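**Week 2: Sorting and the idea of a "family"**
Handout, Early Maths module, Lumturie Georgiev

I love this week! We take one small set of shape blocks and find out how many different ways it can be sorted. Please read pages 200 to 241 of the course reader first, and bring something to scribble on.

Start with colour, as most children do. Then put the colours out of your mind and sort again by outline: straight edges in one group, curves in another. Suddenly a green cylinder and a red cylinder are relatives, and the green star has moved in with the blue cube.

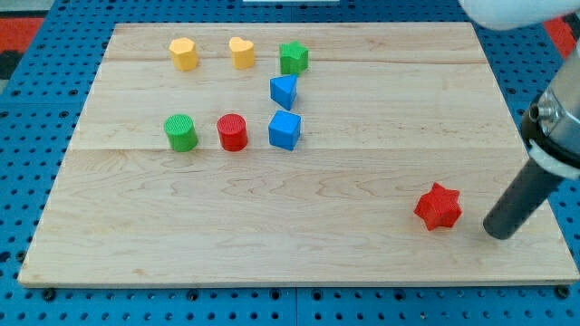 Now for the heart, my favourite troublemaker. It has curves *and* a point, so where does it go? Let the children argue! Write down the words they use ("pointy", "roly", "bumpy") before you offer any of your own.

Stars deserve a good long look too. Five points or six? Younger children often call both simply "star", and that is a perfectly sensible family.

**To try before the Sorkstead visit**

- Sort one set by a secret rule and ask your partner to guess it.
- Find a rule that leaves a single block on its own.
- Note which blocks will stand up more than one way.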